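Pletska Museum and Cultural Center
Gallery Safety and Object Condition Checklist
Temporary exhibition: Panicker Portfolio, East Gallery
Inspection date: Nov 21, 2022

Marks used: OK, FIX (needs work before opening), WATCH (look again at next inspection), N/A.

Section A. Doors, exits and floors

A1. Exit doors open fully from the inside. OK
A2. Exit signs lit. FIX
Comment: Sign over the north door flickers. The tube was last changed in June. Replace the whole fitting this time.
A3. Walking routes clear to the width on the floor plan. OK
Comment: The bench in front of the river photographs was moved back against the wall. Please leave it there.
A4. Floor free of trip hazards. FIX
Comment: Carpet edge is lifting at the ramp. Tape is not enough for wheelchairs and strollers. Needs to be glued down.
A5. Extinguishers in place, pin and tag present. OK

Section B. Light and climate

B1. Light level at each framed print within the limit in the loan agreement. FIX
Comment: Case 3 is too bright on the left side. One spotlight was aimed at the title panel and spills onto the print beside it. Re-aim, then take a new reading and write it on the back of this sheet.
B2. Window shades down and fastened. OK
B3. Humidity logger running and readable. WATCH
Comment: Battery at half. The readings themselves are steady.
B4. No vents blowing directly on works. OK
Comment: The Zeltlow deflector fitted over the vent by the entrance is holding. It rattles a little when the fan starts up – not a safety matter.

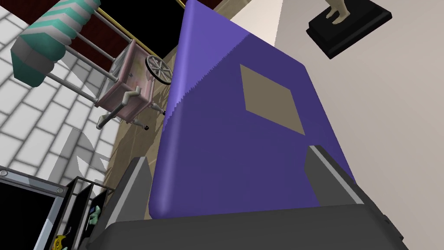 Can the gallery open while a light reading is marked FIX?

The gallery can open if the affected print is covered or taken off view. Use the gray cloth covers from the prep room, and put a "temporarily off view" card on the rail. The lender has to be told the same day, by email, with the reading included.

Section C. Wall-hung works

C1. Security hangers locked on all framed prints. FIX
Comment: All locked except 2 on the south wall. Both turn freely with the key. The hangers are fine but the screws have pulled out of the drywall. Move to the nearest stud or use the heavier anchors. Do not fill the old holes and reuse them.
C2. Frames level and flat to the wall. OK
C3. Glazing clean, no cracks or chips. OK
Comment: Fingerprints on the large portrait by the entrance again. Cleaned with a dry cloth. No spray near the frames, even on the cloth.
C4. Mats and mounts show no slipping. WATCH
Comment: The canyon view has dropped slightly at the top left corner of the mat. It was noted on the incoming condition report too, and compared with that photo it has not changed.
C5. Backing boards sealed. N/A
Comment: Not checked. Works are not to come off the wall for this inspection.
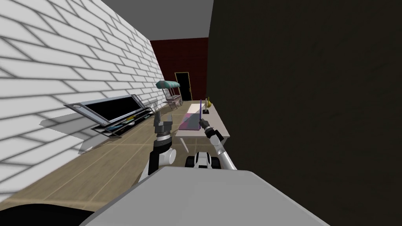 The drop in the canyon view mat should be marked FIX and not WATCH, according to a note left on the draft of this sheet, and the writer wanted the print opened and rehinged before the school groups start. The mark stays as it is for now. Under the loan agreement we can't open the frame without written permission. The request has been sent and a copy is in the binder.

Section D. Display cases

D1. Case locks working, keys signed in and out. OK
D2. Cases stable when pushed gently at the top. FIX
Comment: Case 4, which holds the bound volume, rocks toward the aisle. One leveling foot is short. Empty the case before adjusting it. The volume goes to the prep room on its cradle, carried flat, with a second person on the doors.
D3. Book cradles support the spine and both covers. OK
Comment: The volume is open at the same plate as last time. It is due for a page turn. Log the plate number before and after.
D4. Insect traps in place and dated. OK
Comment: Traps replaced. One silverfish in the trap nearest the loading door, none elsewhere.
D5. Case interiors free of dust and loose fibers. OK

Section E. Labels and public areas

E1. Labels secure, no curled corners. FIX
Comment: Three labels on the east wall are coming away. Remount with the low-tack strips.
E2. Large-print guides stocked at the entrance. OK
E3. Audio handsets charged and wiped down. WATCH
Comment: Charging rack runs warm when full. Leave the bottom row empty until it has been looked at.
E4. Barrier ropes and posts upright, bases flat. OK
Comment: The posts borrowed from the Pomholm Room have the wider bases – keep them away from the ramp.
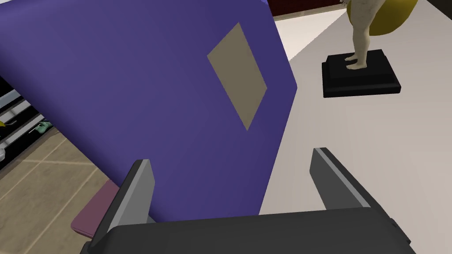
E5. Sound level of the film comfortable at the nearest bench. OK
Comment: The dial is marked with a pencil line. Anything over the line can be heard in the reading room.
E6. First aid kit complete. FIX
Comment: No cold packs left. Eye wash is in date.
E7. Staff radios working in all corners of the gallery. OK

Follow-up

Items A4, C1 and D2 are to be finished before the gallery opens to the public. A2, B1, E1 and E6 can be done on the next closed day, provided the print in B1 is covered until then. WATCH items carry over to the next sheet with the comment copied in full.

File the signed copy in the exhibition binder behind the condition reports. Light readings go in the log at the back.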